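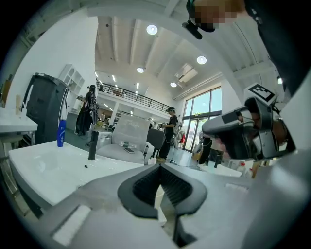

The soft fingers from the operator's side, with the second gripper and its square marker on the right.

Review: two weeks with the Wisuvwood hand-held gripper kit
By Kacper Szulc
May 18, 2019

I've wanted to write this one up since the box arrived. The Wisuvwood kit is a pair of hand-held grippers with a camera on each, plus the software that turns what you do with them into training data for a robot arm. You pick the grippers up, do the chore yourself, and the arm learns from the recordings. No teleoperation rig, no arm sitting in your way while you collect. I've been doing demonstrations the old way for years, steering an arm with a second arm, and I had a grin on my face for most of the first afternoon with these.

The method comes from a write-up by Rianne Van Leeuwen and Joris Van Acker, and the kit follows it closely. Their claim is that if the hand-held tool sees the world from the same spot as the gripper on the arm, with the same fingers in view, then the policy doesn't much care who was holding it. I was ready to find that oversold. After running it on our own kitchen tasks at the Falladville lab I think they're mostly right, with a couple of catches I'll get to.

The grippers

They're comfortable! The gray body is wide and looks clumsy on a bench, but the weight sits low and my wrist was fine after a long session. Teun Aerts, who has much smaller hands than I do, had to shift his grip every few minutes and would like a shorter reach to the trigger. Fair complaint, and there's no adjustment for it.

The fingers are the best part. They're soft, black, curved in toward each other so they make a V when open, with ribbing on the inside faces. They bend around a bottle neck and they forgive you when you come in crooked. I've used hard parallel jaws for most of my working life and I kept bracing for a knock that didn't come. On thin things they're less happy - a flat lid lying on a counter took me several tries, and a teaspoon is a matter of luck.

Tracking uses black-and-white square markers together with the camera's own motion estimate. With two grippers going at once this matters a lot, as each one needs to know where the other is. It held up very well for slow and medium work. If I swung one gripper fast across the counter I'd lose a stretch, and the software throws out the whole demonstration when that happens. I'd like the option to keep the good half.

Collecting

We set ourselves two tasks: moving a bottle from one side of a sink to the other, and a two-handed one where you hold a container still and twist its cap off. For the bottle we recorded 300 demonstrations. For the cap we went to 800, and it needed them.

The pace is what sold me. With our arm-to-arm setup a good day means sore shoulders and a short list of clean runs. With these you just do the thing, at close to your normal speed, and do it again. Jelle Meijer got through his share of the bottle runs before lunch and then asked if he could take the pair home to try on his own kitchen (he could, and did, and those runs went into the set too).

Moving between rooms turns out to matter more than I'd guessed. When all of our demonstrations came from one counter, the arm did well at that counter and got confused by a different faucet. Once we mixed in other counters, other light, other clutter, it settled down. The write-up says as much, but it's a different thing to watch it on your own arm. If you buy this kit, spend your time on variety before you spend it on volume.

Training and results

The software cleans up the recordings, lines up the two grippers, and hands you a file that the Dralledlow trainer reads directly. Ours had over 1000 usable demonstrations in it by the end, counting both tasks. Setup took me most of a morning, mainly because the calibration guide skips a step: you have to redo the finger width check after swapping fingers, and it doesn't say so. Skip it and your arm closes a little short on everything. Ask me how I know.

The bottle task worked on the first policy we trained. I mean it really worked, including from starting spots we'd never recorded, and including when Teun nudged the bottle while the arm was reaching. It paused, came around, and took it. I made him do it again so I could watch.

The cap task was rougher. The holding hand was solid, the twisting hand would sometimes let go early and turn on air. I suspect the camera simply can't tell how tight a cap is, and there's no force reading in the grippers to help it. Van Acker's notes list this as a known limit, and I'd put a force sensor at the top of my wish list for the next version.

Small gripes

Battery life is short when you run both units. The carrying case, from Van Loon, is lovely but has no slot for spare fingers, and you will want spares, as the ribbing picks up grime fast near a sink. The progress screen freezes during long uploads, though the upload itself keeps going.

Should you get one?

If you teach arms from demonstrations and your tasks are the pick, move, hold and pour kind, yes, gladly. Labs working on tight fits or anything that depends on feel should wait for force sensing. We're keeping ours, and next up is a dish rack.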